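Zokeck Publishes Results of Household Sorting Trials

Putting away small objects is solved for most cases. Folding and pouring are not.

BELINE, December. Zokeck, a developer of control software for robot arms, today released results from its household chore trials. The company ran 2,332 attempts across 11 chores, using a single arm with a two-finger gripper at its test kitchen in Beline. Of these, 1,596 were completed without human help.

The results differ sharply by chore. Moving rigid objects from a table into a container had the highest completion rate. Folding hand towels had the lowest, followed by pouring dry rice from a bag. An attempt was recorded as failed if an operator touched the arm, the object or the container before the chore was finished.

Woven containers were included after earlier tests used only plastic bins. Braided fiber has an uneven surface, and the inside walls are often in shadow, so depth readings are less reliable than on a smooth bin. Small red cylinders in a round basket are one of the standard loads. The pieces may come to rest in any position, on their sides or tilted against one another, and the software has to find a graspable edge on each.

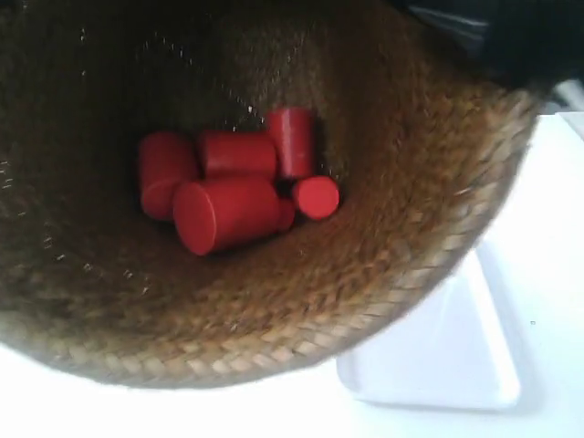

Limits of the Current System

"A person clears a table in under a minute and does not think about it," said Danai Karras, who leads testing at Zokeck. "Our arm takes several times as long. For rigid objects we would call it usable. For cloth we would not."

Speed was not scored. Zokeck plans to report it separately, along with results from a shop-floor parts bench operated by Kimer, where 577 attempts have been logged so far. Those attempts are not part of the household total.

Availability

The trial protocol and failure log are available on request from the Zokeck press office. The grasp planning module used in the trials will ship to existing customers through Andreadis, the company's distributor.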